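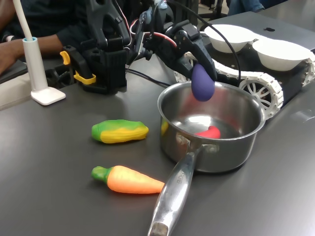
Zeltamari, June

# What Is in a Saucepan?

A saucepan is a deep, round pan with one long handle. It is used to heat liquids, and foods that cook in liquid: soup, rice, peas, sauce.

## The parts

The **base** is the flat part on the bottom. It must be flat so that it touches the burner evenly.

The **wall** is the side of the pan. A saucepan wall stands up steeply. A frying pan wall is short and often slopes outward. A steep wall holds more liquid, and less of it splashes out.

The **rim** is the top edge. A lid rests on it.

The **handle** is long so that the hand stays away from the heat. On a stainless steel pan the handle may be steel too. It can still get hot, so cooks use a cloth or a mitt.

## The metal

Stainless steel is mostly iron. Other metals are mixed in, and the most important is chromium. To be called stainless, a steel normally needs more than 10 percent chromium by weight. The chromium joins with oxygen from the air and makes a very thin layer on the surface. The layer is clear and keeps rust away. If it is scratched, a new layer forms.

Polished steel also acts as a mirror. The inside wall is curved, so reflections in it are stretched or blurred. A red pepper inside the pan can look like a long red smear on the wall.

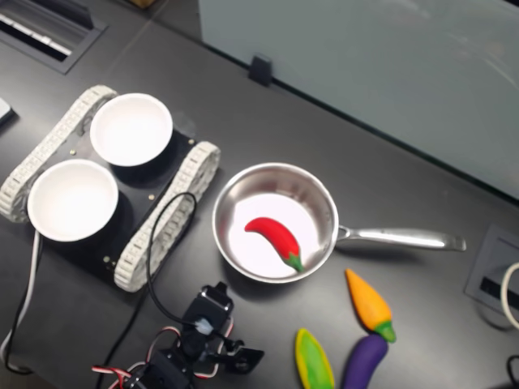
**Why does water in a pan bubble when it boils?**

The bubbles are water that has turned into a gas called water vapor. At sea level this happens at 100 degrees Celsius. The bubbles start at the bottom, where the metal is hottest, and then rise.

## Sorting the vegetables

Real vegetables do not all cook at the same speed. Two things matter most: how hard the vegetable is and how thick the pieces are.

- **Carrot.** A root. Hard, so it goes in early. Thin slices cook faster than thick ones.
- **Corn.** The kernels are seeds. The green husk is a wrapper of leaves, and it is usually taken off before boiling.
- **Eggplant.** A fruit, in the language of plant science, with seeds inside. Soft and spongy - it soaks up oil and sauce.
- **Red pepper.** Also a fruit. Its thin wall softens quickly.

A whole eggplant takes up most of a small saucepan. Cut into cubes, the same eggplant packs together with fewer gaps.
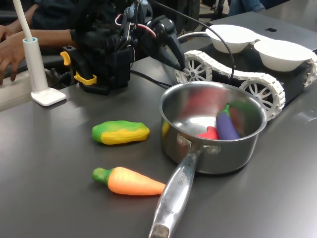

Cubes also have more outside surface than the whole vegetable did, so heat gets in from more sides. Alois Schnyder, who wrote the Ziso kitchen sheets, suggests testing this with modeling clay. Make one ball, make a second ball the same size, and cut the second into eight pieces. The amount of clay has not changed. The cut pieces have new faces that were hidden inside before.

## Words to know

**Chromium:** a hard, shiny metal used in stainless steel.

**Husk:** the leaves around an ear of corn.

**Rivet:** a metal pin that holds two parts together. Some pan handles are attached with rivets.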